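November, bench 2, after lunch

Reran the clutter split with the new depth filter on. Same config as the morning run, only the filter changed. 2,000 candidate grasps sampled per view, top 19 kept after the collision check, 5 sent to the planner. Skurstead weights, not the Zoltov ones - those still fail to load on this machine.

Main question is whether the shiny brass pieces are still dropping out of the point cloud. On the morning run the bell of the horn came back as a hole with a ring of noise around it, and the sampler put most of its grasps on the ring. Dark matte parts came back clean by comparison. I'd expected them to be the harder ones.

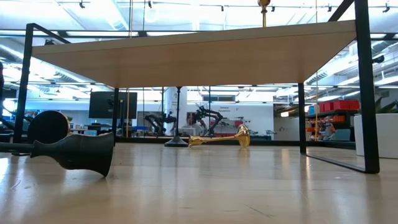
Low side view, fixed camera. Brass horn farther back under the raised top, dark one near left.

With the filter on, the stem of the brass horn is usable and the bell is still bad. Sampler now prefers the stem. The planner rejects a lot of those for clearance to the tabletop overhead, so the net gain is small. Need to log rejects by cause next time - right now they all go in one bucket.

Second thing: long reflections of the ceiling lights on the work surface. Plane fit drifts toward them if I take fewer than 1,000 inliers. Kept it at 1,000 and it held.

The glass panels are doubling parts of the background too. Cropping the cloud to the bench removes it, so leaving that alone.

To do:
- split planner rejects (collision / reach / clearance)
- try the Scanlon mask on the bell only
- same layout with the overhead lights dimmed
- copy logs to the Jokunier folder, the local disk is nearly full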